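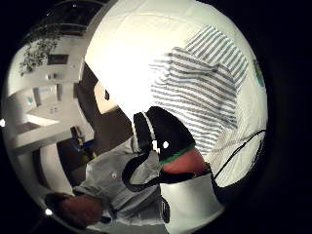 *Last updated: Tue 2 March*

## Notum payouts: what changes with the new claim window

Affiliates who take part of their commission in Notum have been asking when the old claim page goes away and what happens to balances still sitting in it. We covered the switch in short form in the February newsletter. It left out a good deal, and a couple of the dates moved afterward, so this item replaces it. If you are paid only in dollars you can skip to the last two sections.

### The short version

Notum earned on sales through the Didonside program used to pile up in your account until you pressed Claim. There was no deadline. Under the new terms each month's Notum can be claimed for 183 days from the day it is posted. After that it goes back to the program reserve, and support can't put it back in your account.

The clock doesn't run backward. Every unclaimed balance earned under the old terms is treated as if it had been posted on the first day of the new window, however old it is. A balance from your first month in the program gets the same 183 days as one from February.

Dollar commissions are not affected. They go out on the usual schedule to the bank account or card on file.

### Why there is a deadline now

When the program closed its books for February there were 3753 active affiliate accounts, and 1236 of them had Notum that had never been claimed. Some of those are people who signed up, made one or two sales to family, and stopped logging in. Others are regular sellers who simply let it build up. Either way the program had to keep every one of those tokens set aside indefinitely, and the reserve report was getting hard to read. You couldn't tell from it how much Notum was really owed to people who wanted it and how much belonged to accounts that had gone quiet.

Lozano, the accounting firm that reviews the reserve, raised this in its last two letters to the program. It recommended a fixed claim period and a separate line in the report for anything that lapses. Both were adopted. The lapsed line will show up for the first time in the report that follows the end of the first window.

Lapsed Notum stays in the reserve. It isn't sold, and it isn't paid to upline accounts. A few readers asked about that second point in particular. The terms are clear on it, section 6, second paragraph.
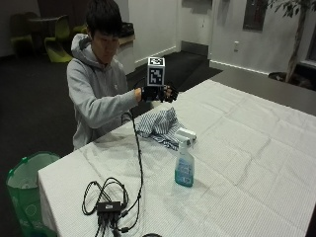 The claim itself has also moved. The old page inside the back office will stay up in read-only form so you can look up past claims and download them, but the button is gone. New claims are made through Gronon, the wallet service that already handled transfers for team leaders. If you were a team leader last year you have a Gronon login and nothing about it changes. Everyone else will need to set one up.

### Setting up Gronon

Plan on doing this at a computer the first time. The phone version works for claims but the identity step is awkward on a small screen, and several people reported that their ID upload timed out.

1. Log in to the Didonside back office and open **Payments**, then **Notum**.
2. Choose **Connect wallet**. You'll be sent to Gronon with your affiliate number already filled in. Check that it is yours.
3. Use the same legal name you gave on your tax form. A nickname or a business name will be sent back.
4. Write down the recovery words on paper and put them somewhere you will be able to find next year. Neither Gronon nor the program keeps a copy.
5. Return to the back office. The Notum page should say **Connected**. It can take until the next morning.

Start from the back office, every time. Don't search for the wallet by name and click the first result, and don't follow a link from a group chat even if your sponsor posted it. There have been copies of the sign-in page before. Gronon support will never ask for your recovery words, and neither will we. Anyone who does is trying to empty the wallet.

### Making a claim

Once you are connected, open the Notum page and you'll see your balance broken out by month, with the last claim date next to each line. You can claim one month, several, or all of them. The oldest months go first unless you change the order.

There is a network fee on each claim. It is charged per claim and does not depend on the size, so claiming 12 small months one at a time costs twelve fees. If your balance is small it makes sense to wait and claim a few months together, as long as none of them is close to its date. The minimum claim is 17 Notum. Months below the minimum can be added together to reach it.

That last rule caused most of the questions we got. Suppose you earned only a little in one month and nothing after that. Your balance is under the minimum, you can't claim it, and the window is running. The program's answer is that any account whose whole balance is below the minimum on its final day may ask for it to be credited toward a product order. The request form is on the same page. You have to send it before the window closes. It isn't automatic, and we think it should be, but those are the terms as they stand.

Claims usually show in the wallet within an hour. At the end of the month it's slower. If nothing has arrived after two business days, open a ticket from the back office and include the claim number. A screenshot of the wallet by itself doesn't give the support desk anything to look up.

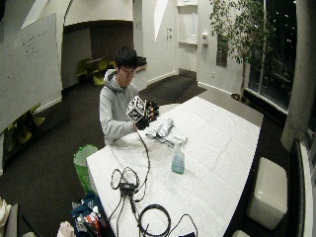

*One gloved hand on each side of the marker cube.*

### Reminders

The system sends three reminders for each month: one at 60 days before the date, one at 14 days, and one at two days. They go to the email address on your affiliate profile, which for plenty of longtime members is an address they stopped using. Please check it. The phone number on your profile isn't used for this at all, so a text message telling you that your Notum is about to expire did not come from the program.

Reminders also stop if you have opted out of marketing mail. This is a known fault. The payments team has said it will be separated out, with no date given. Until then, opt back in or put the dates on your own calendar.

### If an account changes hands

Accounts inherited from a family member, or moved into a spouse's name, keep the same window as before the change. The new holder needs their own wallet. The paperwork for a change of name takes a while, and the window can be paused while it is under review, but you have to ask for the pause in writing when you send in the forms. It won't be granted afterward.

Accounts closed for a breach of the selling rules lose the right to claim on the day they are closed. That was already the case.

### Taxes

We get this one every year. Tokens received as commission are generally income at their value when you receive them, and selling them later can be a separate matter. Under the old setup the program's yearly statement used the claim date. It will go on using the claim date, so moving to Gronon does not by itself change what you report. Claiming a large old balance in one go may well push more of it into a single tax year, though. If you have several years saved up, talk to a tax preparer before you press the button. You have until the window closes, so there is time to get an appointment.

The yearly statement will come from Didonside as before. Gronon gives you a list of transfers, and you should keep that too.

### What Notum is and isn't

For newer members: Notum is a commission token used inside this program. It can be applied to product orders, held, or traded where a buyer can be found. Its price goes up and down and has done plenty of both. Holding it doesn't give you a share of the company or a vote in anything. You may not tell a recruit that it will rise in value, and you may not show your own wallet balance in recruiting material. Compliance has been checking social posts for this since the new terms came out, and a first warning now goes to the sponsor as well as the member.

Members who would rather not deal with it can switch to dollars only, under **Payments**, then **Commission type**. The switch takes effect with the next full month. Whatever Notum you have already earned stays Notum and still has to be claimed within its window.

### Still open

Two things had not been settled when this page was last changed. One is whether team bonuses, which are posted quarterly, get the same number of days or a longer period. The other is whether a balance can be split between a claim and a product credit. Questions on either can go to the payments desk through the ticket form, under "Notum, other." We'll update this page when we have the answers.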